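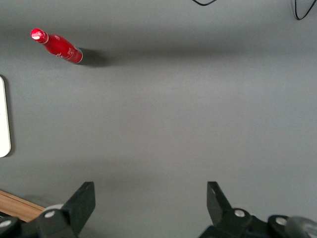 How to Set Up a Robot Workbench That Won't Embarrass You Later

Most of the rules for a small robot arm on a table were written by someone who had just broken one. I have broken two, so consider me qualified. What follows is the routine we use at Testovow for pick and place work on a bench, where the parts are light, the arm is small and the person nearby has decided that none of this applies to them.

It does apply. A small arm can still pinch a finger, throw a part or drag a laptop to the floor. None of what's below replaces the manual for your arm or a proper risk assessment. If your shop has a safety officer, that person outranks this page.

Before you power anything

1. Mark the work area. Use a plain mat or a sheet of something dull. Shiny tabletops confuse cameras, and busy wood grain isn't much better. The edge of the mat is the edge of the robot's world, and you set the software limits a little inside it.

2. Decide what belongs on the mat. The target object does. The tray does, if there is one. Your coffee doesn't, and neither does the screwdriver you were going to put away in a minute.

3. Deal with the cables. Any loop hanging near the arm will eventually meet the arm. Tie it back, leave enough slack for the joint to turn all the way, and then move the arm through its full range by hand to see where the cable ends up. If your arm can't be moved by hand, jog it at the slowest speed it has.

4. Check the screws on the gripper. They work loose. We had one finger drift for 112 cycles before anyone asked why every pick was landing left of center. We blamed the camera calibration, naturally, and redid it twice.

5. Find the emergency stop and press it. Then reset it and press it again with the other hand. A stop button you have to lean across the arm to reach is a decoration.

Choosing a test object

Start with an empty, light, closed object that can fall over without consequences. A bottle on its side makes a good early test, as it has a narrow end and a wide end and will roll if you nudge it. Do not start with a full one. Sugar gets into places you didn't know your gripper had.

Put it well away from the fingers before the first run. You want the arm to have some distance to cover, so you have time to notice that it is going somewhere else.

The first run

Open the gripper all the way and confirm that nothing is between the fingers. "Nothing" includes yours. Set the speed to the lowest setting that still counts as moving, and keep a hand on the stop.

Run the approach without closing the gripper. Do this 4 times, moving the object a little each time. If the arm arrives in the right place each time, let it close. If it doesn't, fix the approach first. Closing harder on the wrong spot is a popular remedy and has a poor record.

Set grip force low and raise it in small steps. If the object slips, go up a step. If it dents, go down one and write the number on something that isn't a napkin.

The log

Keep one. Ours lives in a tool called Idbridge, but a notebook works just as well and never asks you to update it. Write down the object, the speed, the grip force, what was on the mat and anything you changed. Our bench log has 1307 entries, and the useful ones tend to be the boring ones. "Moved tray, forgot to update limits" has saved us more time than any clever remark I ever put in there.

When to stop

Stop if the arm makes a new noise, if a cable goes tight, or if someone walks up to ask how it's going. Pause, answer them, then restart at low speed. Reaching in "just to straighten it" while the program is running is how I broke the second one.

Last revised November 12, 2022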